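Household clearing and tidying by machine
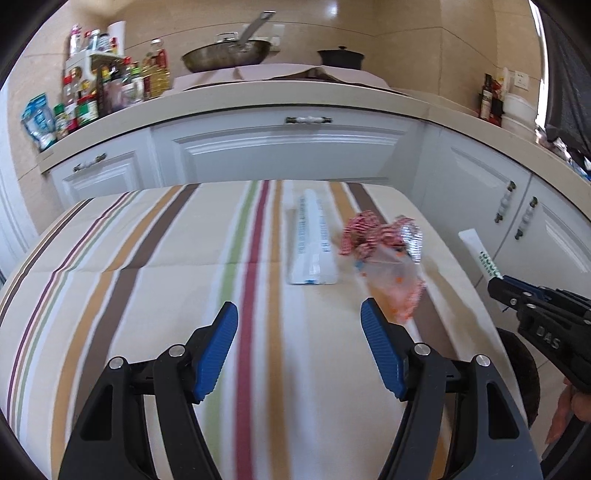

Household clearing and tidying by machine is the use of robots to pick up, sort and put away the loose objects that collect on tables, counters and floors in a home. It is usually treated as a branch of household robotics, separate from floor cleaning, which has been sold to the public for years and works tolerably well. Clearing has been promised for nearly as long and is not yet something a family can buy in a form that does the job without help.

Scope of the task

The chore is easy to state. Things that are trash go in the trash, things that belong in a cupboard go in the cupboard, and the surface is left bare enough to eat on. People who work in the field generally split it into finding objects, deciding what each one is, picking it up and setting it down in the right place. Published results tend to cover one of these parts at a time. A machine that finds every object on a table but cannot lift them has not cleared the table, although it may be reported as a success.

Most public demonstrations use hard objects of known shape, such as mugs, blocks and apples. Household trash is mostly soft. A torn snack wrapper has no fixed outline, weighs almost nothing and may be folded into the wrapper next to it.

Soft packaging

Thin packaging is widely regarded as the hard case for two-finger grippers. There are several causes. Clear bags let the color of the surface show through them, so a camera may take the pattern underneath for part of the object. Foil throws back light in patches that change as the machine moves. A flat packet lying on a cloth offers no edge to get under, and a gripper that pushes down to reach it may take hold of the cloth as well.

Striped tablecloths have a poor reputation here. A long packet lying along a stripe can be mistaken for another stripe, and a fold in the cloth can be mistaken for the edge of something. Many published tests avoid the matter by using a plain board. Kitchens are not furnished with plain boards, and results from them should be read with that in mind.

Soft rubbery pads on the fingertips, often ribbed, help the fingers hold thin plastic once they have closed on it. They do nothing for the earlier problem of deciding where to close.

Training by hand-held gripper

A common way to teach the task is to have a person do it with a gripper held in the hand, sometimes one in each hand, while a wide-angle camera mounted on the tool records the work. The recordings are then used to train a control program, which is later run on an arm with the same kind of fingers. The method is cheap, and it can be carried into real kitchens, where the counters are crowded with oil bottles, jars and pans that no laboratory would think to put out.

Its weakness is that the person supplies the judgment. Someone wearing or holding a gripper still has human eyes, knows that an empty wrapper is empty, and shifts their weight without thinking when a packet slides. A smooth recording is evidence that the fingers can physically do the job. It is weak evidence that a machine can, and promotional material does not always keep the two apart.

The Rusville trial

The best documented home trial of a clearing machine was run in Rusville with a wheeled single-arm unit named Perna. The unit was given 300 items of mixed table trash over the course of July, in kitchens that had not been prepared beforehand. It put 74 of them in the bin without help. A further 17 were picked up and dropped on the floor. The remainder were never lifted, or were lifted only after a person had moved them into a better position.

The makers described the trial as encouraging. Orathai Petchrat, who wrote the longest outside account of it, was less impressed. She noted that nine of the items binned were not trash at all, among them an unopened packet of seasoning and a folded receipt the household wanted to keep. She also objected to the way time was reported. The published figure left out pauses during which the arm stood still over the table, and by her own kitchen clock one modest pile of wrappers took from 6:20 to 6:55 in the evening.

Petchrat's account has been criticized in turn for counting assisted pickups as failures. Her reply was that a person who has to stand by and nudge the trash toward the machine could have thrown it away.

Later machines

Siriwan, a two-arm unit, was built in part to answer these complaints. One arm holds the bag or steadies the cloth while the other picks. It handles crumpled film better than Perna did, although its makers have released only edited video, and no outside count has been made. Ornow took a different route and used suction in place of fingers. Suction works on stiff boxes and smooth trays. On crumpled foil it leaks, and on thin bags it tends to swallow the corner and block.

Prospects

Claims that clearing will be solved shortly have been made at regular intervals, usually by parties with a machine to sell. The hardware is no longer the main obstacle — fingers that can pinch a sweet wrapper have existed for a long time. What is missing is dependable judgment about what an object is and whether anyone still wants it, together with a speed that a household would put up with.

Shop-floor versions of the task are further along, since the objects there repeat and the surface can be chosen to suit the machine. Sorting lines that handle one kind of packet all day are in regular use. Attempts to move those systems into homes have generally stalled at the first table with a patterned cloth on it.

See also: Bin picking; Dishwasher loading; Grasp planning; Laundry folding by machine; Robot vacuum cleaner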